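Skip to content Home Courses Handouts Contact

Housekeeping Practice, Unit 16: Setting Up a Work Station
Fonseca Training Center, Kiltton

Last updated: June

Read this before the practical session in Room 109. Bring it with you.

A work station is the table you work at plus whatever you need within reach. Clear the table first. Put out one container of material, one scoop and a place for the lid. Large jugs stay in their carton, away from the table edge. Cloths and squeegees go on a second surface so they stay clean until you need them.
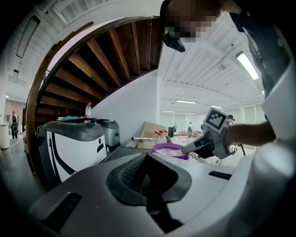
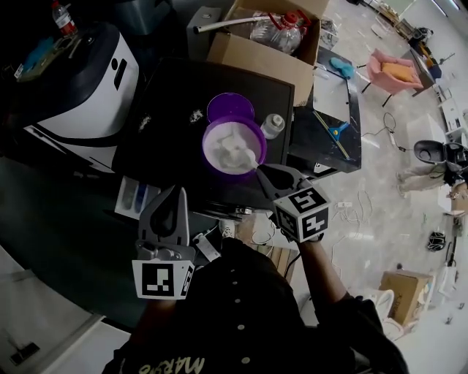
Fig. 2. Purple container with white contents, two views. The cardboard box with the jug storage is farther back.

Points to check:

- Lid off and set down flat near the container.
- Scoop stays in the container between uses.
- Small spills on a dark surface show up quickly. Wipe them before you move on to the next step.
- Cords on the floor count as part of the station. Route them behind the table where you can.
- Caps go back on bottles as soon as you finish pouring.

For next time, read the Dumport section on storage and draw your own station plan from above. Label the table, the second surface and the carton.

We use cookies to improve this site. Accept Decline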